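When the bag does not want to stay open

I did not write anything on this blog since the autumn, and two people wrote to me to ask if I stopped. I did not stop. I was busy with a bag.

Those who read the older posts know that our small project is called Gondal, and that its subject is putting things into soft containers with two arms. Bags, pouches, sacks for shoes. When we wrote the plan, I thought the putting in would be the difficult part and the opening would be one line in the report. Now I have 133 pages of notes and most of them are about the opening.

I want to explain the result we have now, also because I could not find such a text when I was beginning. The papers on this subject are good, but they mostly say "the container is held open" and continue with the next sentence. I would have liked to know how it is held open, and how hard, and what they did when it closed again.

The problem is easy to describe. A box has an opening which stays where it is. A backpack has an opening which depends on everything: how the bag fell on the table, what is already inside, how stiff the zip is, where the straps went. If you pull one side of the opening, the other side follows it, because the cloth has no reason to stay behind. So you must hold one side and pull the other. With two arms this means that both are occupied, and then you have no arm left for the notebook.

For a long time we tried to solve this with order. First open, then release one arm quickly, take the object, and go in before the cloth falls back. Sometimes it was beautiful. On a stiff school bag it worked very often, and we were proud for two weeks. Then we changed to a softer bag and the opening was closed before the arm came back. The planner did not know this, of course. It had a map of the opening from three seconds ago, and it pushed the object against the outside of the bag with great confidence.

The method we use now has the name Rudik in our code. There is no meaning behind the name, I needed a short one for the folder. The idea is that we do not speak about "open" and "closed" any more. We speak about the rim of the bag as a line which has some parts fixed and some parts free. A part is fixed if something presses it or holds it. A part is free if it can move when its neighbour moves. The planner looks for the smallest work that makes the free parts stay in a shape through which the object can pass.

When I say it like this it sounds obvious. I can only say that it was not obvious to me in the first year.

From this idea came the part which surprised me most. The two arms should not do the same thing. In the beginning we had equal grippers on both sides, and both pinched the cloth and pulled outwards, like a person who opens a curtain. It looks symmetric and nice on paper. But pinching is expensive. To pinch you must find an edge, go around it from both sides, close, and check that you have one layer of cloth and not two. Each pinch is a place where the attempt can fail. If one side is only pressed down against what is under it, there is no edge to find. The finger goes into the opening, moves to the side and down, and stays there. So now one side presses and the other side lifts.

For the pressing, a simple parallel gripper is enough, and perhaps even better than something complicated, because a slim finger takes little space in the opening. For the lifting we use a hand with several fingers. The flap of a backpack is thick in one place and thin in the next, and there is a seam, and behind the seam there is often a piece of zip. The parallel gripper held this well only if it came from exactly the right angle. The hand is more patient. The fingers curl, the cloth comes between them somewhere, and the "somewhere" is usually sufficient.

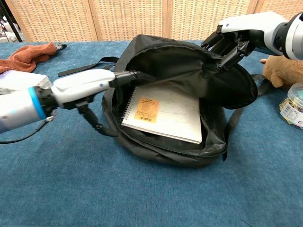

Eltetti, Mar 2, 2020

The notebook is my preferred test object, and I want to say why, as it gives more trouble than people expect. It is flat, so it seems easy. But the spiral catches. If the metal binding meets the edge of the cloth, it takes the cloth with it, and the whole rim moves inside the bag together with the notebook. Also it rarely lies straight. In the bag it rests diagonally, and the lower edge nearly reaches the front rim. For our purpose this position is not a mistake. We count a trial as good if the object is inside the opening and the rim is not folded over it. We do not ask that it is tidy. Maybe one day we will ask, but then it is another project.

The straps are a chapter for themselves. A backpack has more strap than you remember, and in the camera data a black strap next to a black bag is very similar to a black rim. Our first version took hold of a strap in many trials and lifted it with full success, according to its own report. The bag did not open at all. We tried to teach the difference from pictures, with moderate effect. What helped in the end was much more simple: after the hand closes, it lifts a small distance and waits, and the software looks if the opening became larger. If the opening is the same, then what you hold is probably not the rim, and you let go and try a hand's width further. I have written this check in one afternoon, after four months of the more intelligent solution. I say it without bitterness.

Now the numbers, because I know some of you scroll directly to them.

We made 1744 trials with the older method, over a long time and with several bags, so this number should be read with care. The conditions were not always the same, and in the first part I did not write down the bag properly. I will not give a success rate from it, although I was asked to. With Rudik we have until now 110 trials, all with the same protocol. It is a small number. What I can say is that the type of failure changed. With the old method, the most frequent failure was that the opening collapsed before the object arrived. With the new one, I have seen this only 2 times, and in both cases the pressing finger had slipped because the bag was nearly empty and had no weight to keep it on the table. The failures which remain are mostly of two kinds, the strap problem I described, and the spiral that takes the rim inside.

There is a cost and I do not want to hide it. The new method is slow. A full attempt takes about twice the time of the old one, as the lift and wait check is done each time and sometimes repeated. When visitors come, I see that they begin to look at their telephones. I think the speed can be better, for example the waiting is certainly too long, I chose it on the first day and did not touch it after. But I prefer to understand the slow version before I make a fast version that I do not understand.

There is also the question I left open above: if both arms hold the bag, who brings the object? At the moment we have two answers and neither is finished. The first is that the lifting hand shapes the flap so that it leans outwards far enough, and then it can leave for a short time while the finger stays. This works with bags that have some stiffness in the flap, and with very soft ones it does not. The second answer is that the object is handed in from outside, by a person, and the arms only take care of the opening. For some uses this is already enough. I was sceptical at first, it felt to me like half of a task. But when I think how many times in my own life I needed somebody to only hold the bag, I am less strict.

A few words about the surface, as there was a question under the previous post. We work on a carpeted tabletop now. On the smooth table the whole bag travelled when the finger pressed sideways, and we corrected for this in software for a long time and not very well. On carpet it travels much less. I know that this makes the problem easier, and in the report we write it clearly. The smooth table will come back later, when the rest is more stable.

We also leave other objects lying around the bag, and we do not clean the table between trials. A towel is the most useful of them, as it is soft and has folds, and the software must learn that not every fold is a thing to be opened. The older version was very interested in towels.

What comes next. In May I will go to Osuveo for a short visit, to a group that works with sacks for grain, which are a different kind of soft and have no zip. I want to see if the description with fixed and free parts also works there, or if I have made a theory of one backpack without noticing. Before the visit I must prepare the code so that other people can read it, and at this moment it contains comments in two languages and one shopping list.

If somebody works on something similar, I would be happy to compare the protocols, especially how you decide that a bag is open. We changed our definition three times. The present one measures the widest circle that fits in the opening, seen from above, and I am not satisfied with it, because a notebook is not a circle. An ellipse would be more correct, but then you must also say in which direction it is long, and I did not find a good way to do this when the opening is nearly round. Write me in the comments or by mail, both arrive.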